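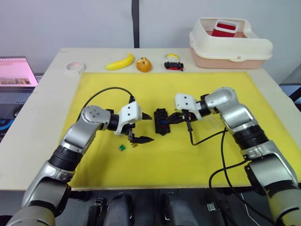

How to run a fantasy draft with friends

Fix the start time first. Sunday evening suits most leagues, and a full draft takes longer than people expect.

Step 1: Set the order
Draw names from a hat the week before and send the list round. Use a snake order, so whoever picks last in the first round picks first in the next. 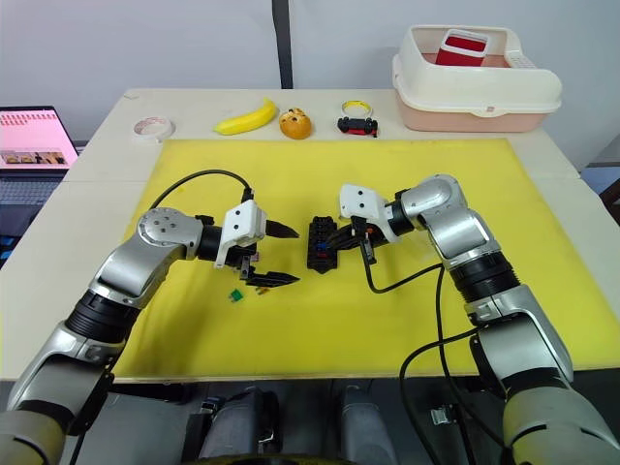
Give each manager a budget of 200 if you prefer an auction. The lowest raise is 2, and the clock is 30 seconds – any longer and the evening drags. 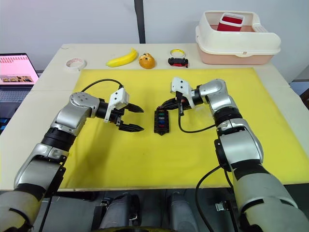 Step 2: Record the picks
One person types every pick into a shared sheet: round, manager, player, position. Read each one back before moving on.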